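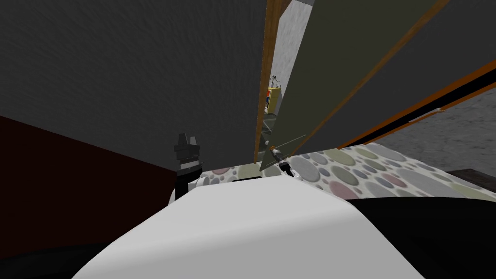
Finally Switching Putters

Sep 19, 2025

So I did it. After 25 years with the same beat-up blade, I bought a mallet. My regular partner Costel Atanasov has been on my case about this forever, and I'm sure he'll read this post out loud on the first tee at Prestberg.

What pushed me over was a miserable round in August. I three-putted five greens, two of them from inside fifteen feet, and on the last one I just stood there staring at the hole like it owed me money. I went home and started reading reviews (always dangerous!).

I ended up booking a fitting with Rok Vidmar, who has a little studio with a flat green and a lot of patience. He had me hit putts with everything on the rack before he said a word. My trouble is that I open the face a touch at impact, so everything inside six feet leaks right. I've been blaming my eyes for years.

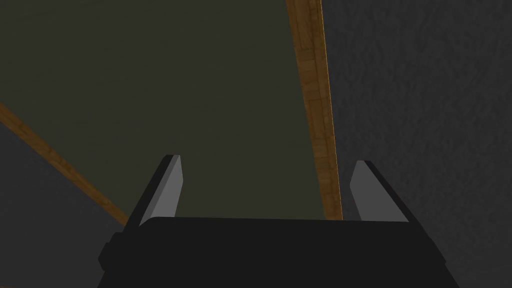

We got it down to 2 heads, the Kelmendi with the wide back and a smaller one from Viritance. I loved how the Viritance looked at address – really clean, one thin line on top – but I kept pushing it. The Kelmendi felt like a brick on a stick for ten minutes and then I started rolling the ball right over my spot.

It was $549, and yes, I winced. Rok talked me into going an inch shorter on the shaft and I added a fatter Stenine grip, which quieted my hands down a lot.

I've played it for 3 rounds so far. Short putts are way better. Long ones, not so much, and I left a forty-footer halfway on Prestberg's seventh, which Costel enjoyed. I'm still hitting lag putts on the practice green every evening until it gets too dark to see the cup.

The old blade is in the garage, by the way. I'm not selling it yet.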